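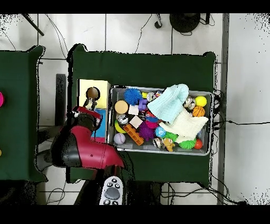

The engineer at Tunel said at once that no, a machine cannot tidy your living room yet, and that he would not trust anyone who promises it before next January.

Home Projects Interviews Visit us Contact

Projects > Interviews > Household work

I spoke with him at the workshop in Flesutstead, where his team works on sorting: toys, balls, pieces of cloth, everything that ends up in one bin at the end of a day. "People think folding is the hard thing," he told me. "For us the hard thing is the mess."

A hard ball is easy to grip, he explained, but a cloth lying over it changes the whole task. The team repeats a sorting job up to 40 times before they change anything in the program. On a good morning the arm needs 26 minutes for a job that his daughter finishes in three.

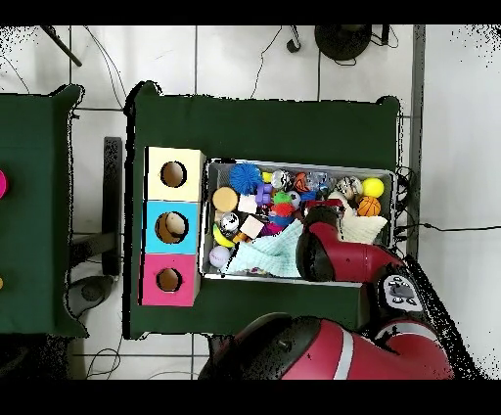 He was more hopeful when we came to shop work. Returned goods are also a mixed pile, he said, but a shop can decide how the pile arrives, and a family cannot. "In a shop I can ask for a flat tray. At home I cannot ask for this – the child decides."

I asked if he would buy such a machine for his own home. He thought about it for some time. "For 1,000 dollars, yes, and it could be slow," he said. "But it must not need me in the room. Today it needs me in the room."

Filed under: Chores and machines, Conversations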